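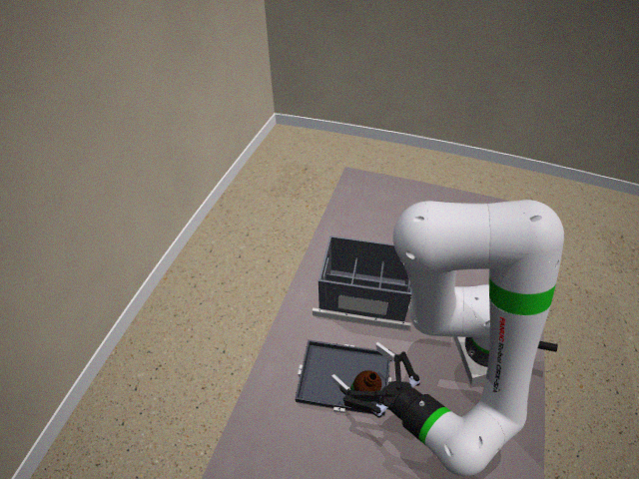
Speaker notes: Reading a fashion book with your hands

(Wait for the latecomers, tea urn is noisy until five past. Mic check. Put the big book on the stand, closed.)

Hello everybody, lovely to see so many of you. I'm going to talk for half an hour about fashion books, and mostly about one shelf of them, the one in my spare room, which has now bent twice under the weight and been turned over both times. I buy them to sew from. That's the whole reason I own them, and it has made me a very odd reader of them, because I skip the essays and go straight to the seams.

Start with the Korness book, the history of the tailored jacket. It's 288 pages and I must have looked properly at sixty of them. Hold up the chapter on sleeves. What I love is that somebody had the good sense to turn the jackets inside out! You get the pad stitching, the tape along the roll line, the place where the lining has been eased in at the cuff. Most museum books give you the front view on a dummy and a paragraph about the designer's childhood.

(Pass the book round, LEFT side first. Last time the right side had it for the whole talk.)

Now, dating. People ask me how a caption can say "day dress, about 1934" with no label in the garment. A lot of it is fastenings. Look at the side opening: press studs, hooks, a zip, where the zip stops. Then hem depth, then the seam finish. Pinked edges, bound edges, overlocking. I got this badly wrong with my own aunt's coat, which I'd told the whole family was pre-war, until I unpicked the collar for cleaning and found a washing instruction tape in nylon. So, very much not pre-war. Pause for laugh, don't rush on.

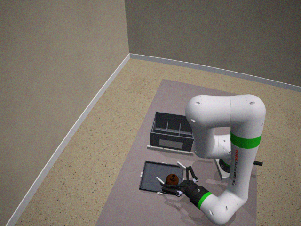 Which brings me to the Fedetti catalogue. Some of you will have it, the one with the grey cloth cover that marks if you breathe on it. Fedetti made evening wear and very little else, and the book has 3 dresses in it that I keep going back to, all cut on the bias, all with hardly any darts. I tried copying the second one in July, in a cheap viscose, on the landing, because it needed to hang from the banister overnight before I could level the hem. It dropped two inches on one side. I'd left it one night and I should have left it three.

(If asked: no, there's no pattern in the book. I draped mine, badly, then traced it off.)

The photographs in that one are gorgeous but dark, and black velvet on a black background is no use to a dressmaker at all. I take mine to the window with a magnifying glass. The publisher, Ustness, did a paperback later with the same plates printed lighter, and if you've only got money for one, get that. The spine is poor. It does lie flat once it's given up, mind you, and that's handy if you're working from it at the table.

Quick word on Kurup, as I promised I'd get to it. It's a book on printed cottons, small format, more text than pictures. I nearly didn't bring it. But there's a section on how repeats were matched across a centre front, and I've read it so often the page has come loose. Read out the bit about cutting the pocket last. Then show my blouse, the pocket you can't see until I point at it. (Stand side on to the light.) 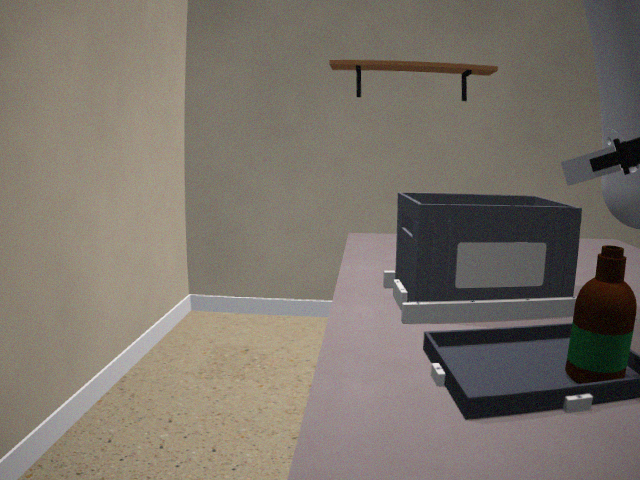

Crate, tray and bottle on the tabletop, with the shelf on the wall behind.

Buying. Second-hand is fine, ex-library is better than fine, as the plastic jacket has done its job for years. Check that fold-outs are still there. Sniff it, seriously, mildew spreads along a shelf and you don't want it near wool.

Questions now, I think, and then come up and handle things. Clean hands please, and no pens near the Fedetti. Whoever has the Korness, could it come back to the front?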